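Lecture notes: Two-arm tasks and action chunking
Course notes, robot learning, part 2 of the imitation unit
Notes by Zdenka Yordanov
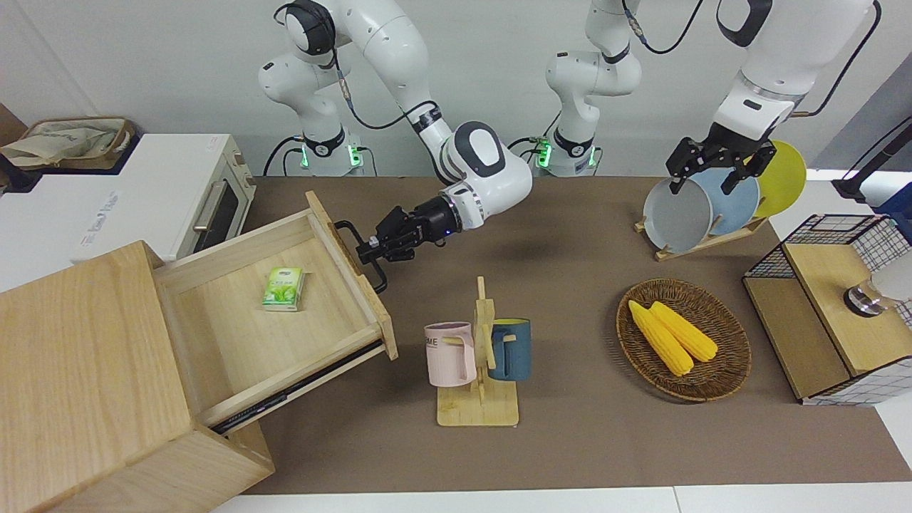 Figure 1. One gripper holds the drawer open by its bar handle while the other closes on the rim of the gray plate in the rack.

1. Where we left off

Last time we trained a policy on single-arm demonstrations by plain behavior cloning: observation in, next action out, squared error loss. It did fine on short tasks. On longer ones the small errors added up, the arm drifted into states the demonstrator never visited, and the policy had no idea what to do there.

With two arms the problem gets worse. The action vector doubles in length, and each arm now has to be right at the same moment as the other. In Figure 1 the left gripper has to meet a thin rim in a dish rack, and the right one has to keep its hold on a handle. A policy that lets the right hand relax while the left one moves has failed, even if the plate comes out clean.

2. The method

Instead of one action, the policy predicts a chunk of k future actions for both arms together. It runs them, or part of them, before looking again. Three things to write down:

- The chunk is joint. One network outputs both arms' targets, so the timing between them is learned from the data.
- A longer chunk means fewer decision points, so there are fewer chances to drift.
- A longer chunk also means slower reaction. If a plate slips, the policy does not find out until it looks again.

We use k = 10 in the lab code. Try other values before the problem set is due.

Overlapping chunks can be averaged. At each time step you may have several predictions for the same action, made at different moments. A weighted average smooths the motion. Be careful with gripper commands. Averaging "open" with "closed" gives a half-closed gripper, so we threshold those after the average.

3. The data

The training set for the kitchen table task, which we call Groltow, has 179 demonstrations, all teleoperated. Each one is cut into segments with a short text label such as "hold drawer" or "take plate by rim". The labels are given per arm. During a hold segment the holding arm has almost constant joint positions, and this causes trouble in training: the easiest way to lower the loss is to predict no motion at all. Mostafa El Fassi's fix was to weight the loss by segment so that hold segments do not swamp the rest. See the file named weights in the lab folder.

The table carries things the task does not need, like the corn in the wicker tray and the mug tree. Object positions change between demonstrations. If you train on a subset, check that you did not pick runs that all share one layout.

4. Results

We compared the one-step policy and the chunked policy on the same starting layouts. The one-step policy usually got one arm to its target and lost the other. The most common failure was the holding gripper creeping off the handle during the reach for the plate. With chunks this mostly went away. What remained were missed grasps at the rack, where the gripper closed too early or came in beside the rim.

Taking out the segment weights brought the creeping back in part. Taking out the averaging made the motion jerky but did not change which runs failed. I would not read much into small differences here, as the layouts were few and we only trained each version once.

5. For next time

Read the Prorkell report, sections on horizon and replanning. Problem set: train with two different chunk lengths, plot validation loss for each arm separately, and explain in a paragraph why validation loss may not tell you which one works better on the robot. Training to step 790 is enough to see the curves separate. Bring the plots.

Related notes
Behavior cloning and drift
Teleoperation and segment labels
Gripper commands: continuous or binary?
Hartono arm setup and safety sheet

Comments

rkl: Is the threshold in section 2 applied per arm or to both together?

Z. Yordanov: Per arm. The code has two separate lines for it.

jun_p: My loss for the holding arm goes nearly flat right away and the other one barely moves. Is that the weighting?

M. El Fassi: Most likely. Check that you are loading the weights file and not the default of all ones.

jun_p: It was the default. Thanks.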